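Visit to the Rozīte student robotics workshop

Our club went to see the Rozīte group in May. They run a student project on two-handed manipulation, and they had agreed to let us sit in on a working session. There were 11 of us, which was a bit much for the room, so we took turns standing near the table.

The session started at 9 with a short talk by Stavros Atanasov. He went over the task list for the term. The students have to get the robot to sort and put away ordinary things from a shop or a desk: drinks, snacks, bags, small boxes, chargers. Each team writes up its own attempts, including the failed ones, and the notes go into a shared folder that the next year's students can read.

We then watched a team of 4 work on cables. Cables are on the list as a separate task and count for more points than boxes or bottles. The team had the charger in the left hand with the white cable lying across the felt, and the right hand free. The snacks and the tea bottle stay on the table as clutter.

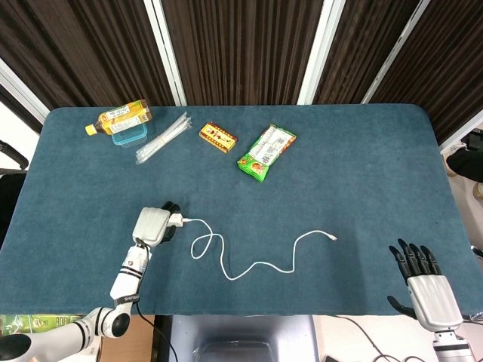 Ulla Lundgren said cables ought to be left for the second term, as a student who has only handled boxes has no feel for how far a cord will drag. Fatima Oosthuizen disagreed and would start with them in the first week. They went back and forth on this until the break, and the students seemed used to it.

After coffee we were shown the control software, which the group calls Skarkach. It is written mostly by the students. Two of our members asked about the hand settings and got a printout to take home.

The last part was a question round. Most of it was about cost and about how much time a beginner needs before being allowed to run the arms alone. The answer to the second was 5 supervised sessions.

Parking is behind the building and the door on that side is locked, so walk around to the front. Anyone who wants a copy of the printout can ask Mieczysław at the next club evening.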